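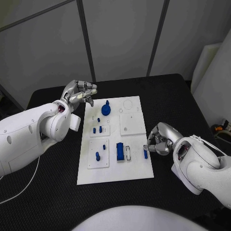 Peg board, both hands, right hand at the blue cylinder near the right edge.

24 August 2021

Equipment planning for the next budget round. Snædís Nørgaard wants a list she can send to purchasing by the end of the week, so this is the working version. Prices are quotes without tax or freight unless marked.

**Hands.** Both stay. No replacement in this round. I want one spare finger set on the shelf, to fit either side. Hendricks quotes 2,181 for the set, lead time 9 weeks. Atton is cheaper on paper but will not sell fingers separately, only a full hand, and that does not fit under this year's line. Hendricks it is, unless freight changes the picture.

**Fingertips.** Consumable, so they go on the lab account and not on the capital list. Haner sells them at 99 per pack. Order 3 packs. Check that the pack contains thumb tips; the last quote did not say, and I have an email out to them.

**Board.** The present board is usable but the printed outlines are faint and it collects dust. Two options:

- Reprint the panel in-house, same layout, darker lines. Cost is material plus a day of someone's time.
- Buy a machined board from Ludadura. Better tolerance on the holes, and they supply a drawing. No price yet.

I lean toward the reprint for now and a Ludadura quote for the May round. If we go machined, the raised plates should be removable with screws from below, so that a worn plate can be swapped without pulling the whole board. Keep the parts blue. They separate well from white in the head view and the current thresholds are set for them.

**Cabling.** White cable under the left arm runs down onto the tabletop. Needs a clip and a proper route before we add anything else on that side. Cables beside the table on the right are a tangle and should be redone in the same session. Sleeve, clips, labels: small money, put it on the lab account.

**Wrist covers.** Both wrist housings are open at the joint, internals visible. I would like closed covers on both sides. Asked for a drawing; if we get one we print them here. Not on the list until then – no point reserving money against an unknown part.

**Not this round:** force sensing at the wrist, second table, new partition panels.

Open items:

- [ ] Hendricks: freight, and whether the quote holds past 30 days
- [ ] Haner: contents of pack
- [ ] Ludadura: ask for price with and without plates
- [ ] Measure the tabletop before fixing the size of any new board
- [ ] Snædís: which account takes the finger set if capital is refused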